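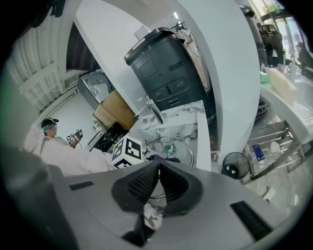 Hi Rochelle, and thanks for waiting on this one. I know the report was due before I went on leave, and Janka very kindly didn't nag me. You asked for the long version of how the patient question project is going, so get comfortable. The headline is that all three clinics are now using the question sheet, and Cladow, which we all worried about, is using it the most. I've spent a lot of this month in kitchens, to be frank, because that's where people will talk to you. Get someone leaning on a marble countertop next to the faucet and they'll tell you things they'd never say across a desk – what they forgot to ask, what the doctor said that went straight past them, which pill they quietly stopped taking.

So, the sheet. You'll remember that we started with two full pages, and that patients hated it. Bontu Beyene cut it down to one side with plenty of blank space, and the front desk hands it over when people check in. It asks what you most want to talk about today, what you've changed about your medicines since last time, and whether there's anything you'd rather bring up in private. We've printed 1,000 of the new version and I expect to need more by September, when Kollár comes back from its building work with its full patient list.

We've had 84 follow-up calls finished so far. Drahomíra Šimek made most of them and she is wonderful on the phone! People who filled in the sheet mostly told her they got to their main question before the visit was nearly over, and that was the whole idea. A few said the doctor never looked at it. One man at Cusex had written a very careful note about dizziness on the stairs, folded the paper into his coat pocket and brought it home again, and he was pretty cross with himself about it. Drahomíra talked him through calling the nurse line while she was still on with him.

That story (and a couple like it) led to the one real change we've made since the last report. The medical assistant now asks for the sheet in the exam room and clips it to the front of the chart. It's a tiny thing and took weeks to agree on, mostly because Cusex wanted it scanned first and their scanner is on another floor. Nam-gil Song sat down with them and worked out that scanning could wait until the end of the day. I owe him lunch.

Now for what isn't going so well. The Rara translation is behind. Rara is the small agency we hired for the Spanish and Vietnamese sheets, and the first Spanish draft was correct but stiff – one of our patient advisors said it sounded like a letter from the tax office. We sent it back with her comments and the second draft is much friendlier. The Vietnamese one hasn't reached us yet. I'd rather have it late and readable, but I realize it was promised to you for this quarter, so I'm flagging it.

The other trouble is the patient advisory group. We have nine members, and getting them into one room was already hard. As of today, March 17, 2020, all in-person meetings are off and I don't know when they'll be back on. Several of our members have lung or heart conditions and I wouldn't ask them to come in even if the building were open. We're going to try phone meetings, shorter and more often. Two people have told me they like that better anyway, since they never cared for the parking. I'm a little nervous about the ones who don't hear well on the phone, and Janka Halás is going to call them one at a time and take their comments that way.

With clinics moving routine visits to the phone, the paper sheet is going to be less use for a while. Bontu is already rewriting it as a short script that patients can get by mail or have read to them when the appointment is booked. I'd like to move what's left in the travel line over to postage and phone costs. Could you let me know if that needs a formal amendment or if an email from you will do? The amounts are in the budget sheet Nam-gil sent over with this.

Still to do before the next report: the script, the Vietnamese sheet, the rest of the follow-up calls at Kollár, and a proper write-up of what patients said about their medicines, where there's a lot more than I expected. Call me any afternoon if you'd like to go through it.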